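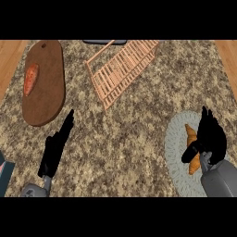
To: Countertop Surfaces Discussion List
Subject: Re: Resealing schedule for the Trurutthorpe kitchens

Members of the list,

The Facilities Office at Jamberg has reviewed the question quoted below and offers the following reply on the care of granite worktops in shared kitchens.

> Our residence at Trurutthorpe has 6 shared kitchens with granite
> counters. The installer, Panasiuk, advised sealing them every year.
> Another contractor says this is excessive. What interval do other
> institutions follow, and is a written test required beforehand?

We do not reseal by the calendar. Each counter is tested in July, when the buildings are quiet. Staff place a spoonful of clean water on the stone near the sink and a second near the stove, and leave both for fifteen minutes. If the stone darkens under either one, the counter is listed for sealing. If not, it is left alone until the following year.

Our policy covers more than 200 counters. Last year's sealing work came to $4000, including labor, against a budget that had assumed every counter would be treated. Polished dark stone seldom needed attention. The lighter stone in the Testberg building did, mostly beside the sinks.

Residents are asked to use a mild dish soap and to avoid vinegar, lemon cleaners and scouring powder. Oil should be wiped up the same day. Old oil marks may be treated with a paste of baking soda and water, covered overnight — please try a hidden corner first.

We keep one sheet per kitchen, showing the test date, the result and the product used. A blank copy can be requested from this office by quoting form 700.

Facilities Office
Jamberg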